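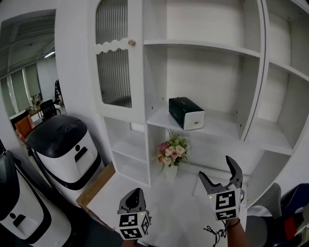
### 3.2 Display cabinets and the placement of small objects

The second part of the study concerns furniture that combines open shelving with closed storage. Units of this kind are common in showrooms and reception areas, where they are expected to hold few objects and to look orderly at all times. Guidance on their arrangement is limited. The Pliltis survey of domestic storage recorded 542 shelf positions, but it treated every compartment as equal and did not separate display shelves from storage shelves.

We therefore adopted the Usuga scheme, in which each compartment is coded by height, by depth and by whether it is open or closed. An object is coded separately for its distance from the front edge of the shelf and for its angle to that edge. A box set slightly askew receives a different code from one set square, even when both stand in the same compartment. Artificial flowers in a vase are coded as a single object.

Empty compartments were kept in the analysis. Earlier work at Purnov left them out, a choice that removed 137 positions from its final tables and made display furniture appear fuller than it was. In our view an empty cubby beside an occupied one is part of the arrangement — it affects how the neighboring object is seen from across the room.

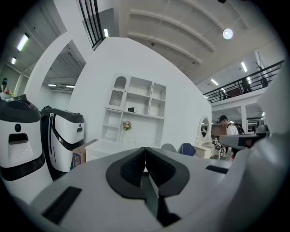
**Figure 4.** White built-in display cabinet against a curved wall, with a bouquet of pink and white flowers on a lower shelf.

Viewing distance was treated as a separate variable. From farther away, as in Figure 4, the grid of shelves reads as one surface and small dark objects stand out against white panels. At close range, the edges of doors and moldings become more prominent. Coders worked from both distances and compared their sheets after every 10 compartments. Disagreements over angle were settled by the Tetura rule, under which the smaller of the two recorded values is kept.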